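**Ekum's suturing cell gets its October tune-up**

OCTOBER 2020 – The two-armed suturing cell at Ekum's Sandoval workshop is back on the bench schedule after a service that ran longer than the surgery it practices. Draltia, which looks after the machine, now wants the drive cables checked every 300 knots and the jaws realigned every 1000. The old manual said 3000, a figure the cables had apparently not read.

Most of the work went into matching the grip of the two arms, so that one stops winning every tug-of-war over the thread. The knot counter stood at 3938 when the covers came off. It was left alone, as resetting it requires a form.

Acceptance is done the usual way – the cell sews up a practice pad, and people with coffee lean in and find fault with the knots. Pullia, which supplies the pads, has been asked for another box.
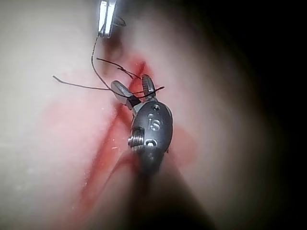
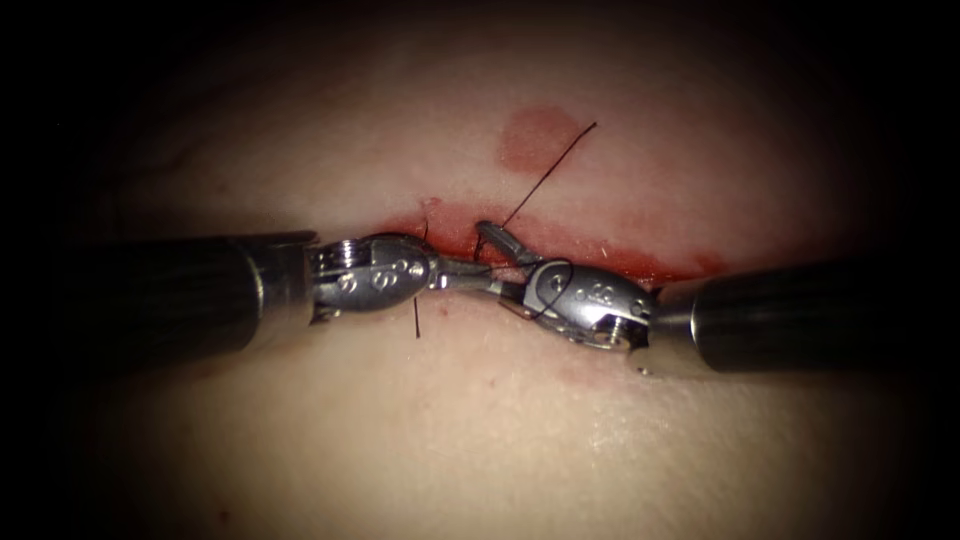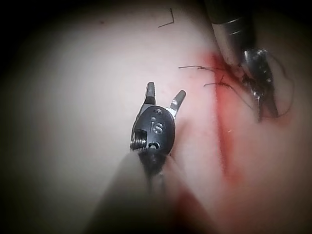 Suturing on a practice pad at Sandoval. The numbered wrists are 15 (first picture) and 16 (third).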